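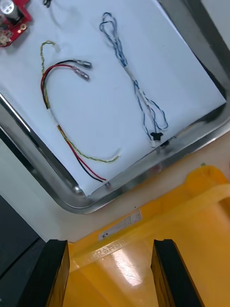
Placa roja, terminales y mazos de cables sobre el papel blanco de una bandeja de acero.

Lemlem Gashaw lleva el banco de clasificación de Weldu, un taller de Neltholm que recupera cableado interno de aparatos retirados y lo vuelve a poner en circulación como repuesto. Empezó desmontando fuentes de alimentación y pasó a los cables cuando el taller se quedó con un lote de 1360 mazos sin etiquetar. La entrevista se hizo a primera hora de la tarde, junto a la mesa.

Lo primero que explica es el papel. En las bandejas de metal pone siempre una hoja blanca. «El acero brilla y un terminal pequeño se pierde encima del reflejo. Sobre el papel lo ves enseguida. Además puedo apuntar al lado de cada pieza de dónde ha salido y, cuando termino, la hoja se va con el lote.»

A la bandeja de acero llegan las cosas mezcladas: placas con sus condensadores, hilo rojo y negro con terminales planos, pares trenzados en amarillo y verde. Gashaw no separa por color. «El color orienta, pero cada fabricante hace lo que quiere. Yo miro primero los extremos. Si tiene conector por un lado y está cortado por el otro, todavía me puede servir. Si está cortado por los dos, casi siempre es cobre.»

¿Y la cinta que sujeta los hilos? «La dejo. Hay gente que la quita para limpiar y luego tiene cuatro cables sueltos que antes eran uno. La cinta te dice qué hilos iban juntos.»

El par azul y blanco es de los que más pasan por sus manos. Viene trenzado y conviene que siga así hasta el final. «Si lo aflojas por el medio, ya no vuelve a quedar igual. Lo puedes retorcer otra vez, pero se nota, y el cliente lo devuelve.» Para guardarlo lo recoge en lazos y lo cierra con una vuelta blanca en el centro. Los lazos los deja abiertos, sin apretar.
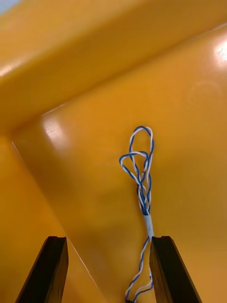
Doblar sin marcar

Preguntada por el error más habitual de quien empieza, contesta que es enrollar el cable en los dedos. «Sale un anillo muy bonito y muy apretado. Al cabo de unos meses lo abres y tiene memoria, se vuelve a cerrar solo. En un cable de 50 centímetros da igual cómo lo montes después, siempre tira hacia un lado.»

Su método consiste en doblarlo a lo largo, en un haz estrecho, con las curvas arriba y abajo y los conectores por fuera. Así se puede leer la etiqueta y comprobar la continuidad sin deshacer nada. En Weldu se prueba todo antes de guardarlo, y lo que falla va a una caja aparte que se vacía una vez al mes.

También tiene opinión sobre las cubetas amarillas. Las compraron a Pulluto después de probar unas grises. «En gris, el cable negro desaparecía. Las transparentes tampoco me gustaban, porque veías la mesa por debajo. En estas, lo claro y lo oscuro se ven igual de bien.» Cuando revisa, prefiere un solo mazo por cubeta. Dice que parece lento y que tardó en convencer al resto.

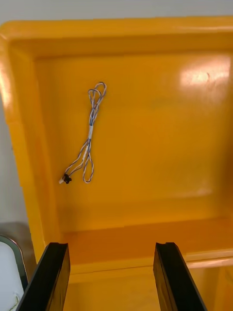 La mesa

El puesto es una mesa blanca con cubetas a los dos lados. Gashaw la organizó así en agosto, cuando entró un pedido de Evov de 400 mazos y hubo que repartir el trabajo en turnos. Las cubetas de arriba son para lo que está en revisión y las de abajo para lo que ya tiene destino. «Antes trabajábamos en fila, de izquierda a derecha, y si alguien se levantaba a coger el teléfono no había manera de saber por dónde iba. Ahora llegas, miras y sigues.»

Al cambiar de turno reservan 20 minutos para dejar las cubetas de abajo despejadas y pasar la hoja al siguiente. Los conectores pequeños dan más guerra que los cables. Se enganchan en el borde, o se quedan debajo de otro, y por eso las cubetas se vuelcan sobre papel antes de apilarlas. Las juntan borde con borde para que no caiga nada entre ellas.

Sobre los mazos que llevan una pieza soldada en la punta, reconoce que no hay un criterio fijo. «Si la pieza está bien, lo guardo entero. Si tengo dudas, lo pongo en una cubeta aparte y decide otra persona. No lo corto yo sola.»
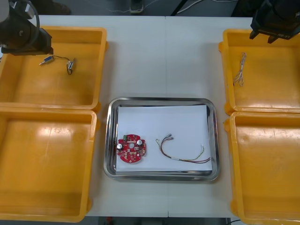

Una voz del turno de mañana discrepa en este punto: sería mejor cortar siempre y guardar por separado la pieza y el cable, porque quien pide un repuesto casi nunca busca el conjunto, y los mazos enteros se quedan meses en la estantería.

Gashaw lo ha oído más veces. «Es verdad que salen poco. Pero cuando alguien pide uno entero es porque no lo encuentra en ningún otro sitio, y ese cliente vuelve.» De momento han acordado anotar cada petición durante lo que queda de año y revisar la norma con esa lista delante.

Lo siguiente que quiere cambiar son las etiquetas. Las actuales son de papel y se despegan con el roce. Ha pedido unas muestras de funda blanca para escribir encima y las probará primero con los pares azul y blanco.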